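Grillerari Opens Sample Room and Short-Run Service for Event Gifts

5 min read

DRAKSIDE - Grillerari, the supplier of branded gifts for company events, has opened a sample room at its Drakside warehouse and started taking short-run orders from 50 pieces. Both are open to new and existing customers now. No membership, no sign-up fee.

The short-run service is the bigger news for most buyers. Until this spring the smallest printed order Grillerari would take was a good deal higher, and small offices had to buy more than they needed or go without. Branch openings, staff dinners, a two-table booth at a trade show - these don't need a pallet of tote bags. Now they can get one box.

What's in the short-run range

The range covers the items customers ask for most. Canvas totes, zip pouches, notebooks with a ribbon marker, ballpoint pens, stainless travel mugs, ceramic mugs, lanyards, umbrellas, picnic blankets and kitchen towels. Also a small group of boxed sets, which are packed by hand in Drakside and can be mixed. A mug and a notebook in one box, a towel and a pouch in another. Same lid, same ribbon, same price per box as long as both are in the same price band.

Not in the range: anything with a battery. Power banks and speakers stay on the regular order list with the regular minimums. Glassware too, for now. Apparel is being looked at for the fall but there is no date on it.

The full catalog now stands at 1,521 items, of which 1,238 can be printed, engraved or stitched in-house. The rest are ordered in finished. The catalog PDF has a small mark next to each in-house item so buyers can tell at a glance, and the website filter does the same thing (tick "made here").

One color or full color

Short-run orders come with one print position. One color is included. Full color is extra and is quoted with the order, not after. Engraving on mugs and pens is included for a logo or a line of text but not both. Stitching is available on totes, towels and blankets only, and a stitch file has to be made first. That file is kept, so a repeat order doesnt pay for it twice.

Artwork should be sent as a vector file. If there isn't one, a large clean PNG will usually do, and the art desk will say so if it won't. Photos of business cards are a no. Please don't send the logo inside a slide deck.

A proof goes back by email before anything is printed. The customer approves it, the job goes on the line. Changes after approval are charged as a new setup. Check the spelling, check the event name, check the year.

Lead times

Standard short-run is ten working days from approved proof. Rush is 5 working days and carries a surcharge, shown on the quote. Boxed sets add two days for packing. Stitched items add three the first time. December is always slow and quotes for that month will carry a longer date, so holiday buyers are asked to get proofs approved by the end of October.

Pickup from Drakside is free. Delivery is by carrier to one address on the standard quote. Split deliveries are fine - ask early, send the address list as a spreadsheet, one row per stop, with a contact phone number on every row.

The sample room

It sits to the left of the warehouse front door, up a short ramp. Open shelves, sorted by price band, with a price card on every shelf edge. Customers can pick things up, open them, write with the pens, pour water in the mugs. There's a sink for that. Printed and engraved samples sit next to the blank ones so the difference in finish is easy to judge, which has been the main request from event planners for years. A screen photo of an engraved mug tells you very little.

Open 9 a.m. to 4 p.m. on working days. Walk-ins welcome before noon. Afternoons are by appointment, one customer at a time, with someone from the order desk in the room to price things on the spot. Bring the logo file on a drive or email it ahead. Parking is along the side fence, not in front of the loading doors.

Up to three samples can be taken away per visit against a deposit. The deposit comes off the order or is refunded when the samples come back in sellable shape.

New partners: Bisht and Fonder

Two lines are new to the catalog with this launch. Bisht supplies the woven and stitched goods, meaning the picnic blankets, kitchen towels and the heavier canvas tote. Fonder supplies paper - notebooks, desk pads, gift boxes and the tissue that goes in them. Both lines are stocked in Drakside in their most ordered colors. Navy, natural, black and dark green for Bisht. Natural, gray and black for Fonder. Other colors can be ordered in, with a higher minimum and a longer date.

"We lost small orders every month and we knew exactly why," the company said in a statement. "People wanted one box of good mugs for a dinner and we were quoting them five. Short-run fixes that. The sample room is the other half. Come in and hold the thing before you put your name on it."

The company also confirmed that its regular service is unchanged. Large orders, roadshow kits, annual dinner gifts and door gifts for product launches are handled by the same order desk as before, with the same account contacts. Customers with stored artwork don't need to send it again. Prices in the current price list hold through the end of the season.

Storage and call-off

For customers running the same event in several towns, Grillerari will hold printed stock and send it out in parts. This was offered quietly to a few accounts last year and is now open to everybody. Storage is free for the first two months, then charged by the shelf. Call-offs go by email with the event name in the subject line. Anything requested before 11 a.m. ships the same working day, after that the next one. Minimum call-off is one full carton, cartons are not split.

Stock left at the end of a roadshow can be shipped back to the customers office or repacked into boxed sets for staff gifts. Repacking is charged per box. It can't be returned for credit once printed.

Payment

New customers pay half with the approved proof and half before dispatch. Account customers stay on their existing terms. Short-run orders from new customers are paid in full up front, card or bank transfer. Quotes are good for one month. Account applications are on the website under Trade, and take a week or so to go through.

How to order

Pick items from the catalog or the sample room. Send item codes, quantity, logo file, event date and delivery address to the order desk. The event date matters the most - orders without one go in the standard queue. A quote comes back the next working day, a proof the day after the quote is accepted. Customers who aren't sure what to pick can send a budget per head and a headcount instead and will get three suggestions back with pictures.

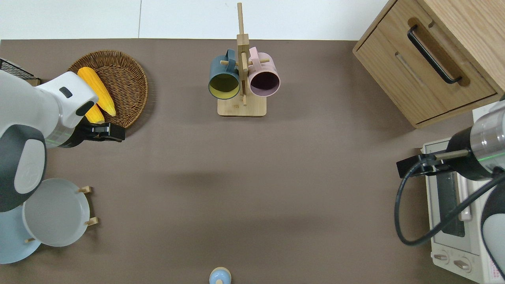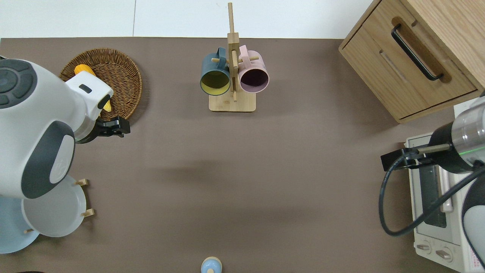 Can a short-run order be split between two different logos?

Each logo counts as its own order, with the 50-piece minimum applied to each one. The items can still ship together in one delivery, and if both proofs are approved on the same day, only one delivery charge is made.

About Grillerari

Grillerari imports, prints and packs gifts for company events from its warehouse in Drakside. It serves event planners, offices, schools and hotels. Media requests, catalog requests and sample room bookings all go through the order desk, using the contact form on the website. Please put "press" in the first line if it's a press request, they get sorted by hand.

Related items

Holiday order dates: when to approve your proof
Choosing a door gift on a small budget
Fonder notebooks: paper weights and cover colors
How to send us your logo
Roadshow kits - what goes in the carton
Bisht picnic blankets now in dark green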